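The senior finisher at Conneely has spent most of a working life on the tops of low tables, and has firm views on how they fail. We spoke one afternoon in April at the company's shop, where contract finishing for two furniture makers, Brikus and Prindetti, occupies most of the floor. The subject was the residential coffee table: what goes on it, what that does to the coating, and why so many repairs are harder than they need to be.
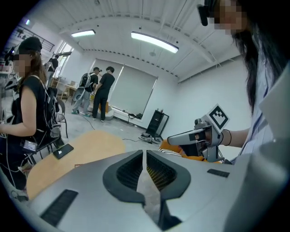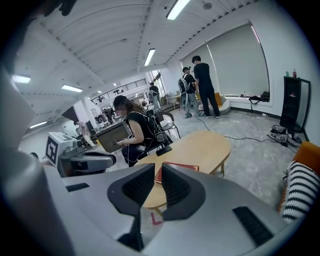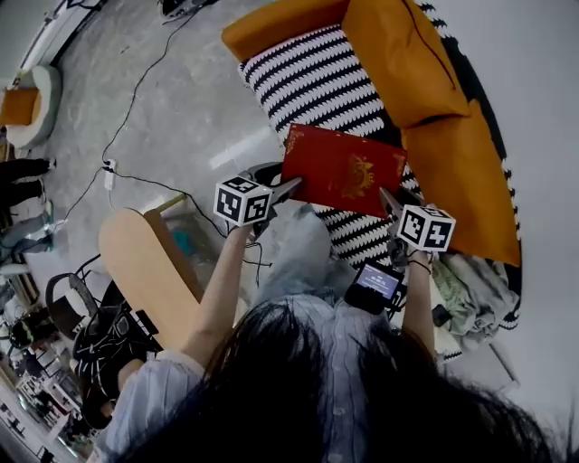

"People ask about scratches first," the finisher said. "Scratches are the easy part. A scratch in the topcoat hasn't reached the color. You level it, you recoat, you rub it out. Heat and plasticizer are what bring a table back to us."

Plasticizer migration is the softening of a lacquer film by compounds that leach out of flexible vinyl. Binder covers, placemats and the small feet on lamps and speakers are the usual sources. The damage is slow. A vinyl cover left in one position through a summer can print its outline into a nitrocellulose film, and the print stays tacky after the cover is lifted.

"Cloth-bound books are fine. Paper is fine if it stays dry. I tell customers to check anything that feels rubbery on the underside."

Conneely logs every piece that comes in for refinishing. The log stands at 1,832 entries, and 51 of those are second visits — the same table, refinished once and returned. The finisher considers that the only figure in the book worth studying.

"Most of the 51 were our fault or the customer's polish. Silicone gets into the wood through a worn film. You strip it, you sand it, it looks clean, and then the new coat pulls away in little craters. We wash twice with solvent now and seal with dewaxed shellac before anything else goes on. I would do that on every table if the schedule allowed it."

On sanding, the shop is conservative. Bare wood is taken no finer than 180 grit before sealing, and 400 is reserved for scuffing between coats. The finisher dislikes the habit of polishing raw wood to a high grit.

"You close the surface and the stain goes on pale and patchy. Then somebody adds more stain to correct it, and now there's pigment sitting on top with nothing holding it."

Rounded edges get separate treatment. Film thins over a curve as it flows out, and a curved edge is also where hands, knees and vacuum cleaners make contact. Conneely brushes one additional coat on the edge alone, lets it flash off, and then sprays the whole top. Prindetti wrote the step into its own specification. Brikus did not, and its tables come back with pale rims.

The shop switched to Ceka, a two-component waterborne coating, for family-room pieces. The finisher was slow to accept it.

"It's hard and it resists water. My complaint is repair. Lacquer melts into itself, so a new coat becomes part of the old one. This doesn't. If you cut through a layer while rubbing out, you get a ring, and the only cure is to recoat the full surface. So you plan on never cutting through."

Asked what an owner should do at home, the finisher kept the list short. Wipe with a damp cloth and dry at once. Use coasters under hot mugs, preferably cork. Skip spray polish entirely. A white ring in lacquer is usually moisture held in the film and may clear by itself over a few days; a black ring has reached the wood and will need stripping.

"And move things," the finisher added. "Whatever sits on the table, put it somewhere else on the table once in a while. The wood under it is aging at a different rate from the wood beside it. Cherry will show you that in a month."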